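Section 6. The Board and the Shape Blocks

Your Holtum activity set comes with one wooden board and a bag of plastic shape blocks. The board is the play surface. It goes on top of a table and gives the blocks a flat, smooth place to stand, which matters most if your table has holes, slats or a rough top.

Before you start

Clear the table and wipe it down. Grit under the board will scratch both surfaces and can make the board rock. Let the table dry before you go on.

Check the board on both sides. Knots, wavy grain and small flecks are normal in this wood and are not grounds for a return. Faint seams between the planks are normal too. A seam you can catch with a fingernail is not. If you find one, set the board aside and contact the shop where you bought the set.

Placing the board

1. Carry the board flat, with one hand on each short side. Do not carry it by a corner.

2. Lower the far edge onto the table first, then the near edge. Keep your fingers out from under it.

3. Slide the board until it is fully supported. No part of it should hang over the side of the table.

4. Press down on each corner in turn. If a corner moves, slip one of the felt pads (bag marked Kosum) under it and try again.

5. Run your palm along all four edges. Any rough spot can be smoothed with the fine sanding sheet. Always sand with the grain.

CAUTION: Do not screw, nail or clamp the board to the table. The wood moves a little with the seasons and needs room to do so. A board that is held down tight may split along a seam.

NOTE: On a perforated table top, do not push pegs up through the holes to keep the board in place. Use the felt pads.

Setting out the blocks

1. Empty the bag onto the board and sort the blocks by shape. Cubes go on one side, cylinders on the other.

2. Wipe off any dust. Dusty blocks slide when stacked.

3. For the Pretilau starting layout, choose four blocks in four different colors. Use at least one cube and at least one cylinder.

4. Stand the cylinders upright. A cylinder on its side will roll, and it does not take much of a slope to send it onto the floor.

5. Bring the four blocks together near the far edge so they touch or nearly touch. Leave a hand's width between the group and the edge itself.

6. Keep the rest of the board open. You will need the space for the sorting, spacing and stacking activities in Section 7.

The remaining blocks go back in the bag. Extra pieces on the board get knocked around and make the activities harder to follow.

CAUTION: Do not drop blocks onto the board from a height. The plastic will survive it but the wood will dent.

Care and storage

Clean the board with a damp cloth and dry it right away. Do not soak it or put it in a dishwasher. Blocks may be washed by hand in warm, soapy water and left to dry on a towel.

Oil the board when it starts to look dull or feel dry. Mahawong board oil is included in the larger sets — the small set has only the sanding sheet and the pads. Put on a thin coat, wait 18 hours, and wipe off what has not soaked in. Do not set blocks on a freshly oiled board.

Store the board flat, away from heaters and direct sun. If you have to stand it up, stand it on a long side and turn it once a month. Keep the bag of blocks separate, not on top of the board, as the drawstring clip can leave marks.

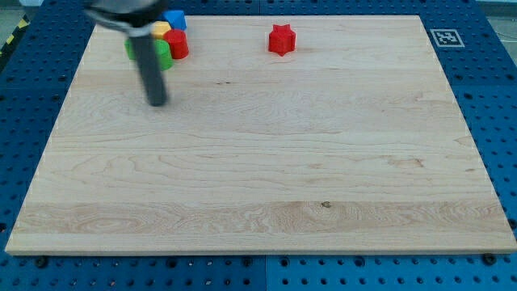

If the blocks drift toward one side during use, the table is not level. Go back to step 4 of Placing the board and check the corners again. Pads flatten over time and may need to be doubled. Replacement pads and sanding sheets are listed with the spare parts at the back of this manual.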